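Pesquisar neste site
Pesquisar publicações, pessoas, etiquetas
Limpar

Njoroge Lema
junho

Passei boa parte de junho a afinar memórias para a ronda online do Vallenton. Deixo as notas num fio, para quem quiser entrar na próxima sem repetir os meus erros.

O regulamento mudou este ano. Processador bloqueado a 100 MHz de BCLK, multiplicador fixo, tensão do núcleo à escolha. Ou seja, o que conta é memória, latências e sistema operativo. Quem tem um bom chip e memórias fracas não vai longe.

A prova principal é a compressão do Flukent, versão de 64 bits. Corre em várias passagens e só conta a pontuação final. Cada participante pode submeter 15 resultados, mas a tabela mostra apenas o melhor.

Comecei com os tempos automáticos da placa. Péssima ideia. A placa escolhia um tRFC altíssimo e eu andei duas noites a mexer nas latências primárias sem perceber porque é que a pontuação não saía do sítio.

Baixei o tRFC aos poucos até ficar em 202 ciclos. Foi o maior ganho de todo o mês, mais do que qualquer mudança no CAS. Com um valor abaixo disso o teste arrancava e dava erro de verificação antes do fim.

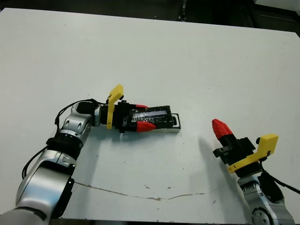 Mesa branca com braço articulado.

Depois vieram os secundários. tFAW e tRRD fazem diferença no Flukent, tWR quase nenhuma. Não vale a pena perder uma noite com o tWR. Eu perdi.

Sobre a tensão das memórias: subi só até onde o teste longo passava sem erros. Já vi gente a despejar tensão para ganhar um ciclo no CAS e a perder tudo na temperatura. Uma ventoinha apontada aos módulos ajudou mais do que o último aumento.

Sistema operativo. Instalação limpa num disco à parte, sem rede, sem serviços de impressão, sem indexação. Prioridade do processo em tempo real. O Nyaga trata disto com um perfil próprio, mas atenção: a versão atual volta a ligar a indexação quando se reinicia. Confirmem sempre antes de correr a prova.

Uma coisa que me custou a aceitar: reiniciar entre tentativas. A segunda corrida seguida é quase sempre pior no meu sistema. Reinicio, espero cerca de 15 minutos com a máquina parada e só depois lanço. É lento mas os resultados ficam mais próximos uns dos outros.

Melhor pontuação até agora: 1,476 — copiado tal como aparece no ecrã do programa, com vírgula. Deu para subir na tabela, não deu para o pódio. Os três primeiros usam todos módulos de face única e eu não.

Perguntaram-me pelo Ollivora. Sim, é a segunda prova, e não, ainda não lhe peguei a sério. É mais sensível à cache do que à memória, por isso os meus tempos não servem de referência. Fiz uma corrida só para ver se era estável.

Também me perguntaram se partilho o perfil da BIOS. Partilho depois do fecho da ronda. Mas o perfil de outra pessoa raramente arranca à primeira, mesmo com placa igual. Usem-no como ponto de partida e subam o tRFC se não passar no treino da memória.

Para as submissões: captura com o verificador aberto, o separador da memória e o do processador visíveis, e o ficheiro de resultado anexado. Recusaram-me uma por faltar o separador da memória. Culpa minha, está escrito no regulamento.

Falta-me testar o outro par de módulos que tenho na gaveta. São mais antigos e nunca aceitaram bem tempos apertados, mas são de face única — pode ser que neste teste compensem. Ponho os números aqui quando os tiver.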